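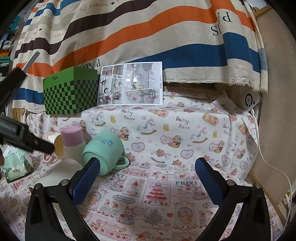 Sonevport workshop day, May 15, 2023

Quick notes before I lose them. Got to the Virgate shop just after nine, already a line at the gate. They only open it up once a year and it's mostly club racers, a few karting families, one bloke in a full race suit for some reason.

Split us into groups. Ours had Vesna Obradović, who runs the gearbox room. Very good, talks fast. They rebuild every box after two race weekends, and she had one in bits so we could see the dog rings. Wear on third was worse than I'd of guessed. She blames the hairpin at Ndlovu – everyone's grabbing third too early and riding it out.

Then fabrication. Loud. Mirsad Babić was tacking up a rear subframe for the hillclimb car, didn't stop for us, fair enough. New front uprights are on the shelf behind him, lighter than last season's but he wouldn't say by how much. Asked twice.

Dyno cell was the one I came for. Only five at a time behind the glass so there was a wait – more than 52 people through before lunch, according to the girl on the door. Adel Nasr did one pull for each group. Same engine as the Nukia cars run, different cam. Flat spot low down, then it just goes. My ears are still ringing, take your own plugs.

Lunch was sausages in the yard. Talked to Eliécer Ñahui about tyres, he reckons the softer compound is gone by lap ten at Ndlovu in any sort of heat. Didn't get to the composites room, it shut at two and I was still in the sausage line. Annoying.

Parking is hopeless, use the side street past the servo. Chia-hao Tai has the sign-up sheet for the August track day, email him not me. Will add the gear ratios when I find were I wrote them down.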